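Notes from the Sim Bench: house rules for task scenes, second go

Hello again from the simulation side of Gunawan! Last issue I promised I'd write up the rules we've been using for our tabletop tasks, and then July happened and I didn't. So it's a long one this time, sorry (not very sorry).

Quick background for the new folks at Drekholm. We build the scenes in Wokau, run the arm through them, and pass the episodes on to the Fedis team, who check them before anyone trains on them. For a long time every one of us had a private idea of what a good scene was. I liked mine sparse, other people liked a heap of clutter, and the checkers got both in the same batch and had to guess what we'd meant. The rules are our attempt to stop the guessing.

Rule 1. Safety parts keep their real colors

I feel strongly about this one! Recolor cubes all you like. Make them peach, make them purple, I really don't mind. But a red mushroom-head button stays red and a green button stays green, even when it's lying loose on a table and isn't wired to anything. People learn to read an emergency stop by its shape and color, and I'd hate for us to hand over a batch where the e-stop is a cheerful lilac because the color shuffle got to it. So buttons are on the no-shuffle list now. If you add a new part that looks like a safety control, put it on the list the same day, please.

The same rule covers how they lie. Buttons can be on their side or at any angle, but leave the cap in view at the start of the episode, so the checker can tell which one it is. 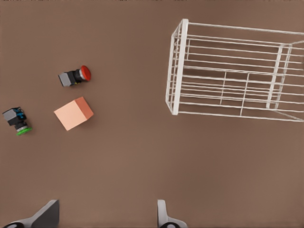
Rule 2. Start open, start clear

Every episode begins with the gripper open and the fingers touching nothing. We had a batch of 500 come back from Fedis with 65 marked "contact at start," and most of those were mine (I had nudged the home pose and forgotten to tell anybody). Now there's a contact check before recording begins, and if it trips, the episode gets thrown out and the scene is reset. Don't trim the first few steps to hide it. I've done that too, and it makes the timing a mess for whoever opens the file next.

Keep big containers away from the small stuff while you're at it. Wire baskets are the worst for this. All those thin rods are slow to collide against, and a cube that spawns halfway into one will go flying across the table.

Rule 3. Don't center everything

My old bowl scenes all had the bowl sitting neatly between the fingers, and a policy trained on those learned to go straight ahead and hope. Offset the target. Left, right, a bit further out, whatever, so long as the arm can reach it. A bowl over to the left with plain table beside it is a perfectly good start, and you don't need to fill the gap with props.

If the task is to put something in the bowl, the bowl starts empty. I know that sounds too obvious to write down, but please check the inside as well as the rim, because small parts can spawn under the floor of the bowl where you won't spot them.
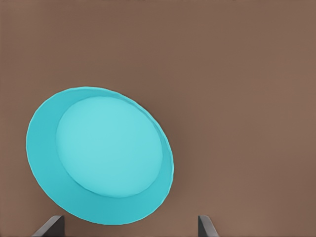

Rule 4. Write down what you changed

Each batch gets a plain text note with 5 lines: scene name, parts used, what was shuffled, what was locked, and who to ask. Full sentences are welcome but I'll take fragments. Say if you touched the lighting or the home pose, even a tiny bit. Notes go in the same folder as the batch, and Fedis will bounce anything that arrives without one.

Still open: whether we want a rule for table color. I've been leaving mine a flat brown and I like it, but there's a case for mixing it up. Send me your thoughts before the next issue and I'll put them all in.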